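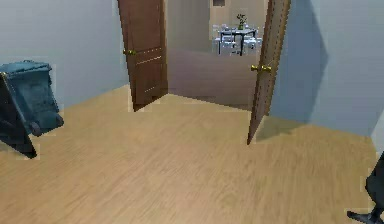
Double doors in brown wood, opening off a room with a plank floor.

Mellari is a small flooring and interior finishing company. Kwaku Quartey and Shaohua Lu started it after working for the same contractor, Undano, for 5 years. We lay, sand, patch and refinish wood floors, and we hang doors when the new floor height calls for it.

Most of our work is in older houses. We come out, check the subfloor for moisture and give you a written price. If the old boards can be saved, we will tell you, even when replacing them would be the bigger job for us. A typical house takes four days – longer if there are stairs.

There are eight of us now. Ihor Lytvynenko runs the sanding crew and Selorm Dramani handles scheduling and orders. We don't use subcontractors. The shop is behind the old Amissah building, and samples can be borrowed for a week.

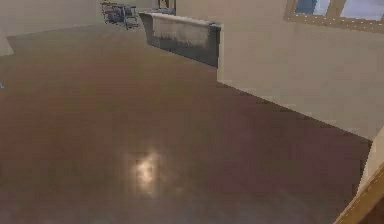

Kwadwo Sulemana: They did our hallway and two bedrooms in November. Price matched the quote. Dust was worse than I expected, so cover your closets.

G. Lu: Do you work on weekends?

Mellari: Saturdays until noon, by arrangement. Call Selorm at the shop.

Pat: Borrowed some 20 samples and they were fine about it. Still can't pick one.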